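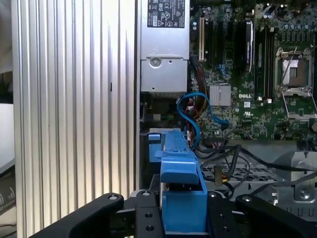
Power supply unit beside a ribbed metal panel. The certification marks are on the black label.

The label and the document behind it
By Marlies Reisinger

Product labels have become a storage medium for information that does not belong on them. My position is that a permanent label on electrical equipment should carry a short set of values in type that an adult can read at arm's length, and that everything else should move to a document the buyer can keep, search and print. The present practice does the reverse. The label holds everything, at a size few people can use, and the document is often missing.

I maintain equipment records for Takedwood, a shared workshop building with several tenants. The register holds 3,529 entries. Each entry needs a maker, a model, an input voltage, a maximum current and a date of manufacture. Those five values are what an electrician asks for before adding a load to a circuit, and they are what an insurer asks for afterward. On most labels they share the available area with approval marks, patent references, disposal symbols, import addresses and warnings repeated in several languages.

The approval marks have a real function. A mark states that a sample of the design was tested against a published standard, and it gives an inspector somewhere to begin. It says nothing on its own about the condition of the unit in front of you. Buyers tend to read a dense row of marks as a grade, with more marks meaning a better product. In practice a long row mostly tells you how many markets the maker wanted to sell into.

The usual objection to shorter labels is that paper gets lost. Beatrice Bakilana, who kept the register before me, held this view firmly, and she had grounds for it. When the Brarnham building closed, its equipment came to us with no manuals at all, and the labels were the only evidence we had. I accept the point for the electrical ratings and the serial number. I do not accept it for the address of an importer that may have moved twice.

A second objection is that a code on the label can link to the full text. This works as long as the server does. Cindow, the software we used for the register until last November, stored links to makers' pages and checked them once a quarter. Out of a test group of 300 links, nearly 200 led to a home page, an error or a sales form. A link is acceptable as a supplement. The five values should remain in print.

There is also the matter of position. Ratings are commonly placed on whichever face has spare area, and that face is often against a wall once the unit is installed. Awuor Lyimo has argued that the installer should copy the ratings onto a second tag on the accessible side. I agree, with the reservation that handwriting introduces errors. In our register, transposed digits in hand-copied serial numbers are the most frequent correction. A detachable duplicate supplied by the maker would cost very little and would remove that step.

Type size is the simplest item to fix. A minimum height for the five values, applied regardless of label area, would force a choice about what else is printed. At present the choice is avoided by shrinking everything equally, so that a recycling symbol and a maximum current receive the same weight.

Peninah Lukumay has pointed out that buyers could ask for this now, without waiting for a change in any standard. Takedwood has put a line in its purchase terms requiring a duplicate rating tag and a printable data sheet with each delivery. So far 3 suppliers have agreed to it. One asked what a rating tag was, and I sent them a drawing.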